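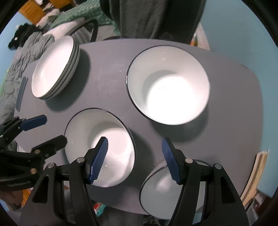 Visit to the Warham Enamel and Tableware Works

Members of the Lysenko Society for Regional Industry visited the Warham works in June. The party was received at the main gate at 9:30 a.m. and divided into two groups, one beginning in the clay hall and the other in the decorating shop.

The works stands on the site of a former grain store, and the thick outer walls of that building remain in use. Raw clay arrives by rail from the pits at Zumitberg and is held under cover for a full season before it is mixed. Our guides explained that this resting period was dropped for several years to save space and was restored after the number of cracked plates rose sharply.

Shaping is done by machine for all flat ware and most bowls. Handles and spouts are still attached by hand, and the bench where this is done was the busiest part of the hall. The company employs 683 people on the site, many of them on the early shift, which ends at 2 p.m.

Members spent the longest time at the kilns. The older tunnel kiln is 400 feet long and has been relined in sections while remaining in service. A smaller kiln, supplied by Skundameo, is used for trial pieces and short orders. The control room keeps its records both on screen and in bound ledgers – the ledgers go back to the first firing and may be consulted on request.

The decorating shop applies rims and bands on turning wheels. Bands in a single color account for most of the orders from hotels and schools. The pattern archive on the upper floor holds 2,765 numbered designs. It is not normally open to visitors, and the Society is grateful for the exception made on this occasion.

Lunch was provided in the staff dining room, followed by a discussion of water use. The works now returns its rinse water to the mixing hall after settling. Questions about the planned rail siding could not be answered in detail, as the matter is still before the county.

A second visit, limited to the mold store and the laboratory, is being arranged for those who could not attend.

Comments

The archive was the best part for me. Will the second visit include it?

My mother banded plates at Warham for years. Glad to read that the wheels are still turning.

Is there step-free access to the kiln gallery? I could not find this on the booking form.

Contact the Society | Copyright Lysenko Society for Regional Industry | Back to top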